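A morning at the Keskin repair hall in Plarkport
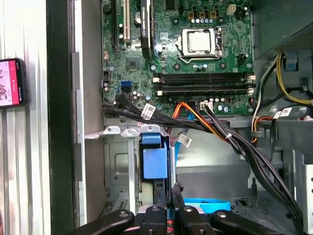

An open computer tower, with the cooler off and the processor showing.

I had wanted to visit the Keskin hall for a long time, but their open morning is only once a year, in February, and twice I was ill. This year I was healthy and took the early bus to Plarkport. The bus stops at the old harbour gate, and from there you walk along the water until you see a long brick building with a green door. There is no big sign. I passed it the first time and had to ask in a bakery.

Keskin is a firm that takes back used things from offices, schools and homes. Desk lamps, kettles, sewing machines, computers, radios, office chairs. What can be repaired is repaired and sold in the shop at the front, and what cannot be repaired is taken apart for its parts and metals. According to the leaflet we received at the door, 3,000 items leave the hall repaired each year. I had expected a smaller number, to be sincere.

The tour started at nine. We were a group of mostly older people, plus two families with children, and our guide spoke loudly and clearly, for which I was grateful. First we saw the receiving room. Everything that arrives gets a paper label tied with string, and on the label somebody writes in pencil what the owner told about the fault. I read a few of them. "Smells when hot." "Worked until Christmas." "My husband opened it." The guide said that the last sort is the most difficult one.

After this we went to the textile corner, which was my favourite part and the true reason for my visit. I sew at home, and I did not know that they repair the sewing machines here in the same room where the wool is kept. The wool comes from Ovine, a small mill up the valley that sends its leftover cones to Keskin, and the staff use it to test the knitting machines. So on the shelves there are test pieces in all colours, long strips like scarves, with small mistakes in them. You can buy a strip for very little money. I bought 3, one grey and two in a dark red, and I think they will become a cushion.

A woman there showed us how to clean the hook of a sewing machine with a short brush and one drop of oil, not more. I have always used too much oil, I learned. She also had a machine from the sixties on her table, heavy as a stone, and she let the children turn the wheel by hand.

The electrical section is in the back half of the hall. It is warmer there and the light is better. On the benches you see the insides of things that you normally see only from outside. We were told that for computers the most common work is quite simple: remove the dust, change the old paste between processor and cooler, put in a new disk. I have a computer at home that makes a terrible noise, so I asked what I could do myself. The answer was that I should first disconnect it, then open it and look at the fan before I spend any money. I will try it.

At eleven there was a pause with coffee in the canteen. The coffee came from a Riretti machine, which had also been given away as broken, and it was very good coffee. There was a plum cake too - dry at the edges, but the middle piece was fine. On the wall hangs a list of the languages which are spoken by the people working in the hall, and I was happy to find mine on it.

Some practical points for those who want to go. The entrance costs 2 euros, and children go free. The floor in the receiving room is uneven, so wear proper shoes. There are up to 81 places for the whole morning, divided in groups, and you must write to them before, as they do not let in people who simply come. The shop stays open until four in the afternoon, but the good lamps were sold before lunch. Bring cash, the card reader did not work when I was there (yes, in a repair hall).

I went back to the bus by the longer way, past the fishing boats, with my wool under the arm. The wind was strong and the bus was late. Next year I would like to bring my iron, which has a loose cable, and ask them if it is worth the effort.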